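Simine Veille, l'abonnement qui lit le Parlement à ma place

Dix-neuf euros par mois pour suivre les commissions de la défense et des affaires sociales sans y passer ses nuits : l'offre avait de quoi séduire. Je siège au bureau d'une petite association d'anciens militaires, et mon rôle consiste à repérer les amendements qui touchent aux pensions avant qu'ils soient votés, si possible. Jusqu'ici je le faisais avec un navigateur, un carnet et beaucoup de café. J'ai donc pris l'abonnement individuel, payé de ma poche, et je l'ai gardé 32 jours avant d'écrire ceci.

L'inscription est simple. On choisit ses commissions, on tape ses mots-clés, on règle l'heure du courriel quotidien. J'ai mis « pension », « invalidité », « reconversion » et, par imprudence, « service ». Le lendemain matin, 2 137 alertes. Le service public, le service des eaux, le service après-vente des chaudières, tout y était, et même un échange assez vif sur le service à table dans les cantines scolaires. J'ai retiré « service ».

Une fois les mots-clés assagis, l'outil devient franchement bon. Les amendements arrivent avec le texte d'origine en regard, les passages modifiés surlignés, et le sort réservé à chacun : adopté, rejeté, retiré, tombé. Cette dernière catégorie m'a toujours plu, on imagine l'amendement qui trébuche dans l'escalier. Le fil des auditions est presque aussi utile. On clique sur une phrase de la transcription et la vidéo démarre au bon endroit, à deux ou trois secondes près, ce qui laisse juste le temps d'entendre le président demander le silence.

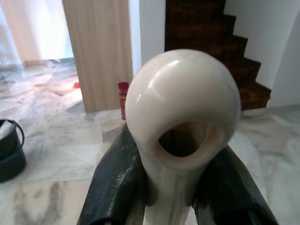

Blanc laiteux, bien poli, avec une grande ouverture ovale.

Les résumés automatiques, c'est une autre affaire. Ils sont corrects sur les débats techniques et très optimistes sur les débats politiques. Une séance où deux députés se sont coupé la parole pendant une demi-heure a été résumée par « échange constructif sur le calendrier ». Un rapporteur qui refusait poliment de répondre a « apporté des éclairages ». À la longue on apprend à traduire, comme avec les bulletins scolaires – « élève vivant », on savait ce que cela voulait dire.

J'ai comparé avec deux concurrents. Bronder est plus complet, couvre aussi les conseils régionaux et coûte nettement plus cher ; son interface a dû être dessinée par quelqu'un qui aimait les menus déroulants à la folie. Skimura est gratuit jusqu'à cinq alertes, ce qui suffit à un particulier curieux, mais les comptes rendus y arrivent le surlendemain, quand tout le monde est déjà passé à autre chose. Benedetta Sala, ma collègue au bureau, reste fidèle à Skimura et me transmet chaque semaine des nouvelles que j'ai déjà lues. Je la remercie toujours.

Côté assistance, rien à redire. J'ai signalé 17 liens morts vers d'anciens rapports, on m'a répondu en deux jours et la plupart ont été réparés. Mon interlocuteur signait Vlad, sans plus, et écrivait un français de notaire.

Restent deux agacements. L'application mobile oublie mes filtres à chaque mise à jour, et l'export ne connaît que le tableur, avec des colonnes si étroites qu'on y lit « amende » au lieu d'« amendement », confusion fâcheuse quand on envoie le fichier à un trésorier.

Je garde l'abonnement jusqu'en août, mois où le Parlement se repose et où je compte faire pareil. On peut suspendre le paiement pendant l'été, l'option se trouve tout en bas des réglages, sous les préférences de couleur.

Note : quatre étoiles sur cinq. Conseillé aux associations et aux journalistes locaux, un peu trop lourd pour qui veut seulement savoir ce que vote son député.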